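Posted in: Shop Floor Talk > Packing & Kitting > Automation

benchwarmer_jo
So they finally told us. The kitting line at our place (small medical supply outfit, I won't say which, but if you've ever opened a Grellesa kit you've seen my work) is getting two arms from Namau in October. We have seven people on kitting right now, me included. The email said "no positions will be affected", and then two lines down it said "roles will evolve." Anybody been through this? I want to hear what the day is like after, from people who do the job.

tapegunTerry
Went through it at a pet food warehouse. Nobody on my shift got cut, but when people left they didn't get replaced, and that's how it went from a full crew to me and a kid named after a truck. The arm did cases fine. It could not do bags. They spent a whole summer on bags.

Mrs_Pallet
Depends on who you have over you. Ours was decent. They asked for people to train on the cell, and I put my hand up because my shoulder was shot. Two dollars more an hour and I don't lift anymore. I know it doesn't go that way everywhere but I'm not going to pretend I miss it.

tapegunTerry
Two dollars to do the work of three people though

Mrs_Pallet
It isn't the work of three people, Terry, I stand there and clear jams and fill in a screen. Some days I'm bored out of my skull. I'll take bored.

benchwarmer_jo
See, the bored part scares me more than I expected. We talk all day on our line. You know everybody's kids and everybody's divorce. If they put me in a cage by myself with a screen I'm going to lose it.

rk_maint
Maintenance side here. You won't be in the cage, the arm is in the cage, lol. Get it in writing who resets it. At my plant operators weren't allowed to reset after a fault, so every time the thing dropped a pouch they had to call one of us, and if we were across the building the whole line sat. Then the supervisor yells about rate. The number they gave us was 48 kits an hour and we did see that, on days it ran clean. Took a while to have one of those.

benchwarmer_jo
Writing that down. Our rate now is posted on the wall and I'm not putting it on here, but it's close to that with people.

Lizelle Nel
I was a line lead at Lisent when we switched over, and I use my real name on here because I left on good terms. Please ask now, before it's installed, how the rate will be set. We had a consultant from Pandey who timed the arm on the easy kit and used that number for all of them. It took us months to get it changed. And ask whether the hand-packed kits stay hand-packed. On ours anything with gauze or a loose cord went back to people by Christmas, and those are the fussy ones, so the people ended up with only the hard stuff all day. Your wrists feel that. The easy kits used to be the rest.

tapegunTerry
THIS. They take the easy ones

Mrs_Pallet
OK I'll give you that one. Our hand bench is all the weird orders now, and the two gals on it do complain.

gearhead_dan
Counterpoint, I run about 2000 picks a shift past a vision cell, and it gets better every month. Soft stuff was hopeless a couple years ago and now it's just slow. I wouldn't build a plan around the robot being bad at gauze. Learn to teach it. The people who can show it what a good pick looks like are the last ones anybody lets go.

rk_maint
Dan says this in every thread and he's half right. Teaching it is still time on your feet, and most places don't pay extra for it. Ask for the pay first.

gearhead_dan
Fine, ask for the pay first. Still learn it.

benchwarmer_jo
OK, update, we had the meeting (date on my handout says Sep 29, 2019, which is a Sunday, so somebody was typing at home). I asked Lizelle's questions almost word for word. Resets: operators can do them, after training. Rate: "to be determined", so I asked who determines it and got a long look. Hand kits: they think 100 percent will go to the arms eventually. My whole row laughed out loud, and not in a mean way, we've all fought with those pouches! I do feel better than I did - I signed up for the training, so Mrs_Pallet wins that one for now. 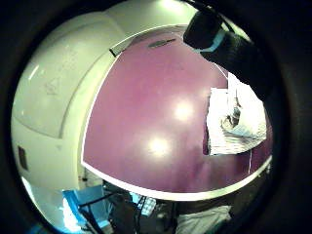
My own feeling after sleeping on it is that Dan's right about learning the thing and Terry's right about keeping an eye on the head count, and I don't see why I can't do both. What I want them to put in the training is the soft, floppy stuff, first day, before they show us one single nice square box. Give it crumpled white paper with a little gray thing tucked down in the folds, sitting on something purple and shiny with glare spots on it, and a thin white line trailing off underneath, and let's all watch the pick together. I can do that sort of thing while telling a story about my sister. If the arm can too, great, I'll shake its hand, but I want to see it before somebody writes a rate on the wall. Lizelle, did they ever let your people pick which items got tested? I'd like to bring my own bag of worst ones.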